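Orevon Football: Frequently Asked Questions for New Players

Last updated 31/10/2019

Please read this page before you email the club. Most of what we get asked in the off-season is covered here.

Who can try out?

Anyone who turns 18 before the first regular season game. You don't need to have played before. Every year we take a few players who come from rugby, track or no sport at all, and most of them end up on special teams in their first season and move to a regular position after that. If you are under 18, the youth team at Gemen is the right place to start, and we can pass your details on to them.

When are tryouts?

There are two dates, one in winter and one in early spring. You only need to come to one. If you come to both, the coaches will look at your better result in each drill. The season itself starts in April, so a player who misses both dates can still join as a practice player but won't be on the opening roster.

What happens at a tryout?

Check-in opens an hour before the first drill. You fill out the medical form, get a number for your shirt and warm up as a group. After that come the 40-yard dash, the short shuttle, the broad jump and position work. Linemen do a sled drill in place of the receiving drill. The whole thing takes up most of a morning.
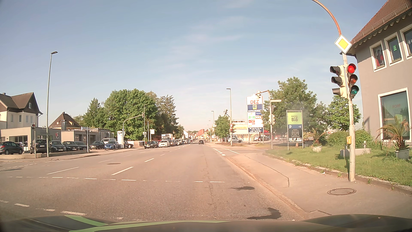 Red light at the intersection.

What should I bring?

Cleats, running shoes, a mouthguard if you have one, water and something to eat. Tryouts are held without pads or helmets. Metal studs are not allowed on the turf at Coltodov Field and you will be sent to change if you turn up in them. Bring a photo ID as well. We can't put you on the sheet without it.

How many players make the team?

The league roster limit is 52. Practice players don't count toward that number and can be moved up during the season, up to the week before the playoffs. Last season five players moved up that way, most of them on defense.

How do I know which position I should try out for?

Put down two on the form. The first should be the one you want, the second the one you would accept. Coaches may ask you to run through a third group if they think you fit there. Tight ends and fullbacks work out together. Kickers and punters get their own time at the end of the session - please don't leave early if you have signed up for that.

I played quarterback somewhere else. Will I play quarterback here?

Maybe. We carry three, and there is an open competition every preseason. What the coaches look at is footwork, how quickly you get through your reads and whether you can make the deep out throw from the far hash. Game film helps. Send a link, not a file, and include full possessions as well as the highlights.
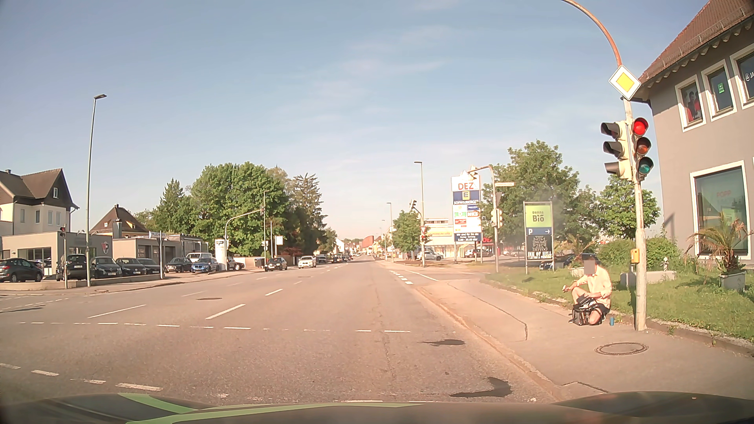
On the sidewalk by the signal.

What does it cost?

Tryouts are free. A full season is 700, which covers league registration, insurance, the game jersey and buses to away games. You can pay it in two parts, the first before you get your jersey and the second by midseason. Practice players pay half, and the rest becomes due only if they are moved up to the roster.

Do I have to buy my own equipment?

Helmets and shoulder pads can be borrowed in your first year for a deposit. After that you are expected to have your own. Pants, girdle, gloves and cleats are always up to you. Don't buy a used helmet online without showing it to the equipment room first. A lot of them are past their recertification date, and the league inspectors will pull you off the field.

How often does the team practice?

Twice a week in the off-season and three times a week once the pads go on. Film review is on top of that, usually before the midweek practice. Players who miss two practices in a row without telling their position coach don't start that week.

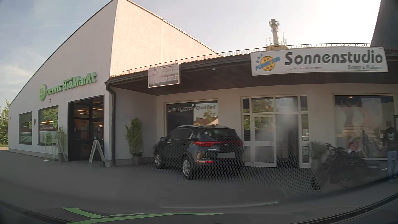
Who do we play?

Our division has six teams, and we play each opponent home and away. The longest trip is to Garba. The preseason scrimmage against Gemen does not count in the standings, but the coaches use it to settle the depth chart, so treat it as a real game.

Can I play for another team at the same time?

Not in tackle football. Your registration ties you to one club until the end of the season. Flag is handled separately and you are free to do both, although the coaches would like to know about it so they can plan your reps.

What if I get hurt?

Tell the trainer the same day, even if it seems minor. Any player with a suspected concussion is out until a doctor clears them in writing. There are no exceptions to this, including in the playoffs.

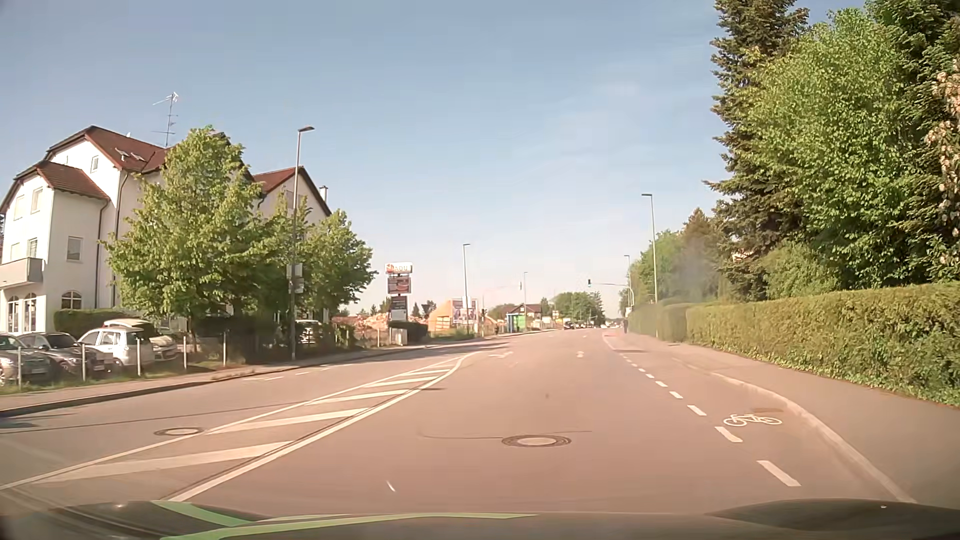 Comment from a player who tried out last winter: The page should say more about the shuttle. I trained for the 40 for weeks and hardly looked at the change of direction stuff, and that was what the defensive backs coach asked me about afterward. Also, eat before you come - position work is later than you think.

Thanks for that. The shuttle is timed in both directions, and your two times are averaged. Touch the line with your hand or the run doesn't count.

When will I hear back?

Within a week, by email, whatever the decision is. Check your spam folder before you write to us. If you don't make it, you can ask your position coach for notes and try again at the next date.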